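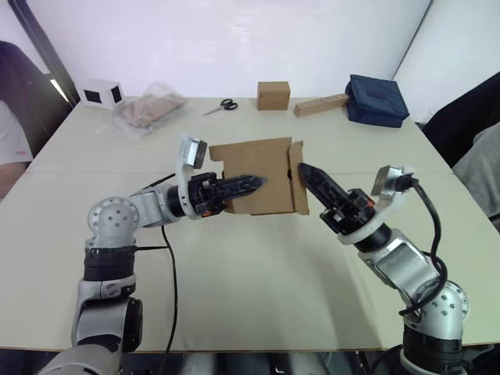

Week 6: packaging and what it costs us

Right, this week I want to get you thinking about boxes. I used to ignore them completely, then I spent a summer in the packing room at Plikance and now I can't stop looking! Before Monday, please read Adjoa Quartey's chapter on returns (it's short, start at page 23) and bring one parcel box from home – any size. We'll measure the empty space inside and work out what the sender paid to ship air. Calculators, please, and a ruler if you've got one.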